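Flornmont Evening College
Materials in Everyday Life
Handout 4: Thread, Knots and Stitches

Last week we stayed with rope, and a few of you asked when we would get to the thin stuff. Tonight! Thread is my favorite topic in the whole course, and I have tried to keep this short, but there is a lot to love.

What makes a thread a thread

Take one cotton fiber and pull. It snaps almost at once. Twist a bundle of them and you get something you can hang a coat from. The twist presses the fibers against each other, and friction does the rest. Up to a point, more twist means more strength. Past that point the fibers sit at too steep an angle to the pull and the thread gets weaker and kinks up on itself (try it with the Tindby yarn in your kit, it makes wonderful little pigtails).

Two words to know:
Ply – single strands twisted together, usually in the opposite direction to their own twist, so the finished thread lies quiet.
Monofilament – one solid strand with no twist at all, like fishing line.

Monofilament is smooth and slides easily through almost anything. It also slides easily through its own knots, so it needs extra throws. Braided and plied threads grip themselves much better, but they drag more on the way through and can soak up liquid like a wick.

Knots

Tie a granny knot and a square knot side by side in the thick Gurkari cord and tug on both. The square knot is right over left, then left over right. The granny repeats the same side twice and tends to slip. They look so alike when small that people tie the wrong one for years! A surgeon's knot starts with an extra wrap in the first throw, and that wrap holds tension while you make the second. It works beautifully on parcels, too.

Stitches

A running stitch goes in and out along one line. It is quick, and if it breaks in one place the whole row can loosen. Backstitch doubles back on itself and is much tougher. Interrupted stitches are each tied off separately, so losing one leaves its neighbors alone. That takes more time and more knots, and it is one of several ways used to close skin and other soft tissue.

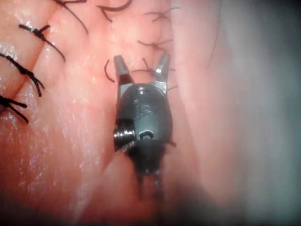 Fig. 2. Stitched soft tissue, with the open jaws of a surgical instrument.

Tension matters in every kind of sewing. Too loose and the edges gap. Too tight and cloth puckers; in living tissue, a stitch pulled too tight can cut off the blood supply to the edge it is meant to hold. Good hands in both trades aim for edges that just meet – snug and flat.

To try before next time

Sew the two felt strips from the Tipoki packet together, one half in running stitch and the other in interrupted stitches. Snip one stitch in the middle of each half, pull gently, and write down what happens. Then repeat with the fishing line and see how many throws your knot needs before it stops creeping.

Bring your strips along, even the ugly ones. We will start with needles: eye, shaft, point, and why some of them are curved.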